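07/02/2023 – block board, second go

Got the new maple board down on the blue pegboard table this morning and I'm pretty chuffed with it. It's held with black round fasteners along the front edge, which beats the clamps we kept bumping at Brarkalico (my hip still remembers those!). The planks came from the Gonov offcuts, glued up last September, 18 mm thick after planing. The seams are faint enough that I've stopped fussing over them. I gave it a rub with 300 grit and left it bare for now – I like the honey colour and oil would only darken it.

Put the coloured blocks out on top, red star and blue cube up the back.

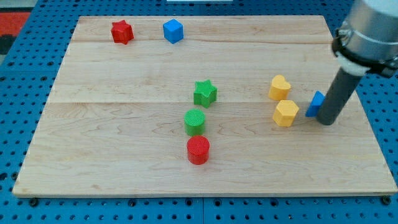

Tarık Baysal reckons bare maple will be grubby within a month and we should at least wax it, and he'd like the front edge rounded over while we're at it. Fair enough on the edge. On the wax I'm holding out until I've tried a bit on scrap, in case the blocks slide about more.

To do: label the block tub, find the 2 spare fasteners, ask Floltano about more offcuts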